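印刷用ページ | このページをメールで送る
最終更新日:2019年11月1日

設備だより
手持ち式グリッパの追加調達および次期予算の考え方について

イマ事業所では、軟質物の把持作業に用いる手持ち式グリッパについて、次期の調達計画案を取りまとめました。各課におかれましては、下記の内容をご確認のうえ、所要数の申告をお願いいたします。

現在、作業記録室では手持ち式グリッパ6台を運用しております。10月の利用実績では、予約の重複により作業を翌日以降に繰り延べた例が23件ありました。繰り延べは午後の時間帯に集中しており、予約枠の細分化による対応も検討いたしましたが、対象物の入れ替えと清掃に要する時間を考慮すると、現有台数のままでの改善は難しいとの判断に至りました。このため、次期予算では同型機6台の増設を第一候補としております。

機種の選定にあたっては、シュタインバッハ社およびロカハ社の2社より見積書を受領しました。本体単価はロカハ社が下回りますが、指先パッドの交換部品が左右一組での販売に限られ、片側のみの補充ができません。シュタインバッハ社の機種は現有機と部品を共用でき、保管棚および工具をそのまま使用できる点を評価しております。納期は同社が発注後14週、ロカハ社は在庫状況により変動するとの回答でした。 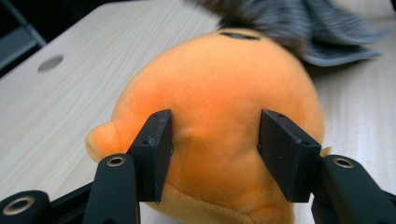
把持の対象には、ぬいぐるみ、布製品など、力を加えると形の変わる品目が多く含まれます。硬質の部品を扱う場合と異なり、パッドの表面状態や開閉の滑らかさが作業の質に影響するため、消耗品費を本体購入費と切り離して計上することといたしました。従来は故障の都度、各課の雑費から支出しておりましたが、年度後半に支出が偏り、交換が遅れる一因となっておりました。次期からは設備課が一括して予算を管理し、各課からの請求に基づいて払い出します。

対象物についても、購入費の計上区分を改めます。ぬいぐるみ等の小物は「作業用物品」として扱い、備品登録は不要です。ただし、汚損または縫い目のほつれが認められたものは使用を中止し、台帳に廃棄日を記入してください。作業台の追加は今回の計画に含めておりません。既存の作業台の配置を見直し、配線用の通路を確保したうえで、なお不足が生じる場合に改めて協議いたします。

搬送工程へのロボットアーム導入については、セセヴゲート計画の第二期において別途審議する予定です。今回の申告に自動化設備の要望を含めることはできませんが、設置場所、電源容量、安全柵の要否に関する意見は、備考欄にて受け付けます。また、借用による試行を希望される課は、希望時期と用途を併せてご記入ください。借用料は試行を行う課の負担となります。

申告書は所定の様式を用い、課長の確認を経て設備課へ提出してください。台数のほか、週当たりの使用見込時間、主な対象物、予備パッドの必要組数を必ず記載願います。使用見込時間の記載がない申告書は、差し戻しの対象となります。集計結果は次号の設備だよりに掲載し、発注先については予算の承認後に決定いたします。

設備課

印刷する | メールで送る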